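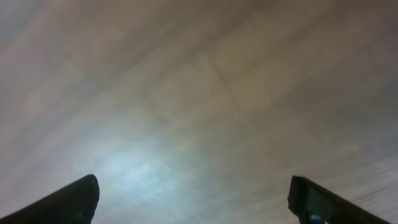

Workshop Automation Group – Boateng Building, Hallville

Bench notes, February

The question put to this group at the last members' evening was whether a two-arm bench unit can yet be trusted with ordinary chores: folding a tea towel, sorting cutlery, putting screws back in the right bin. The short answer is some of them, slowly, and with a person within reach of the power switch.

Our working log now stands at 3,734 attempts across four chores. An attempt is scored as a pass only if the item ends up where it should and no one has touched it. Rigid items of consistent shape do best. Spoons and hex keys are handled reliably provided they are laid apart. Stacked or nested items remain poor. Cloth is worse again – a tea towel has no fixed geometry, and an error at the first corner carries through every later fold.

Speed is the second limit. A towel that Heather Hepburn folds without looking takes the arms up to 20 minutes, retries included. The Flesto planner has shortened the pauses between moves, but it has done little for the grasp itself. The wrist view loses definition at close range and on plain surfaces, so the final centimetres of an approach depend heavily on the head view, and that view is often blocked by the arms themselves. 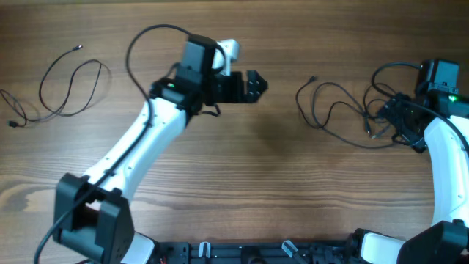 Mortimer Lyons disagreed with the emphasis on speed, writing that he would happily leave a machine to sort washing all night if he could be sure of finding it sorted in the morning, and that the log should report unattended runs separately. That will be done from the next issue. At present there are 2 such runs, both with cutlery, and neither is long enough to support a conclusion.

On the shop-floor side, the Baketti trial concerns tray loading. Trays are uniform in colour and size and arrive in a known position, so the task suits the arms far better than anything in a kitchen. The remaining fault is release: a tray let go slightly off level catches on the rack lip. Ezekiel Brannigan is testing a softer fingertip and a slower opening stroke.

Members wanting bench time should see Leilani Holloway before 6 pm. Please coil spare leads and return them to the labelled hooks, and note any change to the gripper settings in the log.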